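4.3 Storing cups under a fixed shelf

The tidying tasks described so far all used open surfaces. A cup put back on a counter or a tray can be approached from any side and from above, and mistakes of a few centimetres have no effect on the result. Kitchen storage is seldom like that. In the Vendora survey of 28 kitchens in Skultalov, carried out in September, most cups in daily use were kept in places with something directly over them: a cupboard shelf, a wire insert, the upper level of a rack, or a board laid across a basket to make a second layer. We therefore treat cups under a shelf as a separate group and report it separately.

The survey recorded the kind of storage, the height of the opening, and which objects shared the space. It did not record how often a given cup was used, and we make no claim about that. Three arrangements came up again and again. In the first, cups stood in a single row at the front of a cupboard, with plates or bowls behind them. In the second, cups were stacked inside one another and the stack took up most of the height. In the third, a basket or crate had been turned into a small shelf unit by covering its top, so that light things could be kept on the cover and one or more vessels beneath it. The third arrangement was common in the smaller kitchens, where cupboard space had run out and the worktop was being used for storage as well as for cooking.

We chose the third arrangement for the main task. It can be set up on any table and the sides stay open to view. It also brings the difficulties of low storage together in a small space. The vessel has a floor beneath it and a cover over it, and there is only one convenient way in. A person taking the cup out has to reach it from the front, take hold of it somewhere on its side, and draw it out without lifting it much.

Objects. The vessels came from the Pichon set, a collection of ordinary household items that we have used in earlier tasks. We restricted ourselves to cups without handles. A handle adds a second question, namely which way it faces when the cup is put back, and this is dealt with in Section 4.5. Straight-sided cups were preferred to tapered ones for the main task. Tapered cups were used in a smaller number of recordings and are marked as such in the tables. All cups were empty. We considered using part-filled cups, as people do sometimes put a drink down on a crowded shelf, but a cup put away in storage is normally empty and we kept to that.

Basket and cover. The baskets were of the open wire type sold for pantries and bathrooms. Wire has one practical drawback: the feet of a vessel can catch on it. Participants in the survey had dealt with this in various ways, with paper, a cut-down place mat or a sheet of stiff plastic. For the same reason we kept a smooth surface under the cup. The cover was not fixed to the basket. If it was struck from below by the rim of the cup it could shift, and a shift of the cover was noted as a fault even when the cup itself was handled correctly.

Height of the compartment. The gap between the rim of the cup and the underside of the cover turned out to be the most important measure in the whole group. Where the gap is generous, people lift the cup a little and carry it forward. Where it is small, they slide the cup along the floor until the rim has passed the front of the cover, and lift only then. Most people do not seem to decide between the two. Several of those we asked afterwards said they had lifted the cup when they had in fact slid it. We kept the gap small in the main task, because the sliding movement was the one we had too little of from the open surfaces.

Tasks. The group has four tasks, all done by a person seated at the table. In the first, the cup is taken out of the compartment and placed on the table in front of the basket. In the second, it is put back. In the third, it is moved from the compartment to the top of the cover, and in the fourth it is brought down from the cover and put underneath. The second task is harder than the first. When a cup is being put in, the rim has to be brought below the front of the cover before the cup moves back, and the person's view of the rim is often blocked by their own hand. The fourth task contains the same step and adds a change of height before it.

Recording procedure. Before each recording the cup was placed by a second person, who followed a written list of starting positions. The list covered the centre of the compartment, both sides, and the back. The person doing the task was told which cup to move and where it should go, and was given no advice on how to hold it. There was no time limit. A recording was ended once the cup had been let go and was standing upright, or when it had fallen, or when the person asked to stop. Recordings that were ended for outside reasons, such as someone entering the room, were discarded and repeated.

Table 6 gives the totals. The group contains 2540 recordings, of which 651 belong to the first task. The uneven split has a simple cause. The first and second tasks were recorded in turn, one after the other, until we saw that putting the cup in produced far more faults, and from that point we gave more of the available time to the second and fourth tasks. We aimed for at least 500 recordings in each of the four and reached that in all of them.

Faults. We sorted faults by what went wrong with the objects. A cup may tip, it may be let go too early and drop onto the floor of the basket, or it may end up partly outside the compartment. The cover may be shifted or lifted. The basket may be pushed back along the table. The last of these was more frequent than we had expected. A wire basket with a light cup in it weighs very little, and on a smooth tabletop it slides as soon as the cup presses against the back or the side. In a kitchen the wall behind the worktop usually stops this. We did not fix the basket in place, and small movements of it were accepted so long as the cup ended up where it should.

Tipping occurred mainly at the back positions. A person reaching far into a low space tends to take hold of a cup near its rim, as the arm comes in over the front edge and the hand is then too high to reach the base. Pulling at the rim of a tall, narrow cup brings it over towards the person. Those who first drew the cup forward a short way with a light touch, and then took a lower hold, had few faults of this kind. In the centre position the difference between high and low holds was small.

Comparison with cupboards. It may be asked whether a covered basket is a fair stand-in for a cupboard. In two respects it is not. A cupboard has solid sides, so the person has less light and less of a view, and it is commonly mounted at head height or above, so the arm comes up to it from below. Against this, the order of steps is the same, and so is the part played by the gap over the rim. We repeated a small part of the first and second tasks with a Honum wall cupboard and found the same two movements, lifting and sliding, changing over at a similar gap. The cupboard recordings are kept apart from the totals in Table 6.

Figure 4 shows a starting position for the first task, with the cup standing near the centre of the lower compartment and its top close to the underside of the cover.

Figure 4. Red cup under the white shelf panel of a wire-mesh basket, first task.
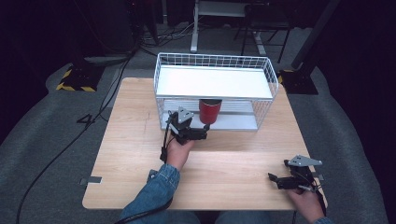 The side positions were set up in the same way, except that the cup was moved across until it stood next to the wire. Taking hold of it there from both sides was often impossible without first drawing it towards the middle, and recordings in which the person did so were counted as correct. A cup that was left leaning against the wire at the end of the second task was counted as a fault, even if it stayed upright.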